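Prilden Catering Services
Workplace Consultation Group: Minutes
Meeting held April 17, 2021, Wultunness site, training room

Present: site management, kitchen staff representatives (day and evening), health and safety representative, Cotus project lead. Apologies were received from the payroll office.

1. Previous minutes
Accepted with one correction: the pantry roster change applies to evening staff only.

2. Progress of the arm project
The project lead reported that the simulation stage at Cotus is continuing. In this stage the arm practises picking up and moving bowls in a computer model of a small kitchen. To date 747 simulated runs have been logged, of which 630 met the agreed standard. The remaining runs are being reviewed, with bowl grip the main concern. No equipment will be brought on site before November.

3. Effect on duties
Management confirmed that no position will be removed as a result of the trial. Bench clearing and bowl handling would pass to the arm during the afternoon period only. Staff now rostered to those tasks would move to meal preparation and tray checking, at their current classification.

Staff representatives noted that 49 employees had returned the questionnaire. The most common worry was loss of hours — particularly among casual staff, who rely on the afternoon shift. Management undertook to put the commitment on hours in writing.

It was asked who would be responsible for breakages. Management replied that staff would not be held to account for items dropped by the arm.

4. Safety and work area
The health and safety representative asked for a marked zone at the bench and a stop button within reach of both ends. The project lead agreed to add both to the Hayashi bench layout.
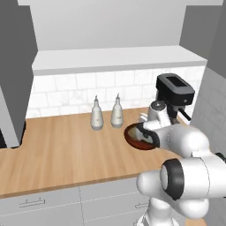

The representative also asked that no employee work alone beside the arm during the first 10 shifts. Agreed.

5. Training
Paid training will be offered to all kitchen staff before the trial. Evening staff asked for a session in their own hours. Management to advise.

6. Actions
Management: written commitment on hours; reply on evening training.
Project lead: revised layout; summary of the runs under review.
Staff representatives: circulate questionnaire results.

Meeting closed at 3:40 pm. Next meeting to be advised by notice.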